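Tidier Yard Task Package
Demonstration and Open Day Information

Product group: Simulation environments and task software
Made by: Tyagi
Shown at: Murkumstead demonstration room
Open day: Wed 1 March

Overview

Tidier is a task package for two-armed mobile robots. It covers outdoor pickup work around a house: collecting small items left on a patio or lawn and placing them in a set location. The package is supplied as a simulation environment with task definitions, a scoring module and a controller interface. It does not include robot hardware.

The current release contains 28 task layouts built on 5 garden models. Each layout can be started from a fixed seed or from a random one. Fixed seeds are used for comparison between controllers; random seeds are used for training and for general checks.

What is shown at the open day

The demonstration runs on a workstation with 2 displays. One display carries the robot's own view. The other carries the task log, joint readings and gripper state. Visitors may stop a run at any point and ask for it to be replayed from the last checkpoint.

Each session has the same order:

Loading a layout and checking the scale of the robot model
One run with the supplied controller
One run under manual control, by an operator or a visitor
Replay and scoring
Questions

The manual run uses a pair of hand controllers. No experience is needed, but visitors who wear thick glasses should bring up headset fit with the operator before the session starts. The headset is optional. All manual functions can also be used from the flat display.

Visitors who want to load their own controller should send it during February so that it can be checked against the interface version. Controllers brought on the day will be loaded if time allows. Source code is not required; a compiled module is enough. Modules are removed from the workstation at the end of the session.

Task content

Items are small and light. Most are the sort of thing that gets left outside: containers, hand tools, toys, garden labels. They are placed on hard surfaces, on grass, beside plants and under furniture. Placement near foliage is the most demanding case for most controllers, as leaves hide the contact points and count as obstacles. Contact with a plant is logged with a time stamp and the link that made the contact. It lowers the score but does not end the run.

Surface height is not assumed to be constant. Patio edges have a lip in several layouts, and a controller that plans from one flat ground plane will show errors there. The supplied controller takes ground height from the scene model. This can be switched off, and will be switched off for one of the replays.

Both arms are active in every task. A controller may park one arm, but the parked arm still has collision enabled and still appears in the robot's view when it is within range.

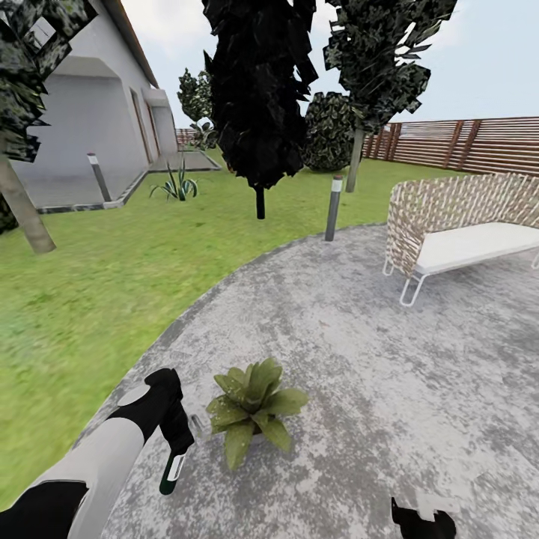
Camera position is set in the robot description file and can be changed without rebuilding the layout. Users who move the camera should rerun the calibration step before scoring. Old calibration files load without an error, but the item positions they report will be off by the amount the camera was moved.

Scoring

The scoring module records completion, time, path length, dropped items and unwanted contact. Results are written as a plain text table, one row per run. A run is limited to 160 seconds by default. The limit is set in the task file.

A dropped item may be picked up again. The drop is counted, and the clock keeps running. Items that roll out of reach of both arms are marked as lost, and the run ends.

Compatibility

Tidier accepts robot models with two arms and parallel grippers. Single-arm models load but cannot be scored. Suction tools are not supported in this release — a contact model is in test and will be discussed at the open day, but it will not be shown running.

The Rarkimar bridge is sold separately. It passes joint commands from Tidier to a physical controller and returns measured positions. The bridge is on display at Murkumstead in its bench housing, with the cover off. It will not be connected to an arm during the sessions.

Known limits

Grass is treated as a firm surface with added friction. Blades do not bend around items.
Wind is not modeled.
Shadows are drawn but are not checked against time of day.
Cushions and other soft furnishings are rigid for collision purposes.

Attending

Sessions are free and must be booked. Use the form on the Murkumstead visits page and select Tidier from the product list. State whether you intend to bring a controller and which robot model it was written for. Enter by the side door; the front entrance is for deliveries. Parking is on the same side of the building.

License terms and the interface manual are available in print at the desk. Quotations are prepared after the visit and sent by email. Existing license holders can have their layout files updated on the day if they bring them on a USB drive, with the license number written on the label.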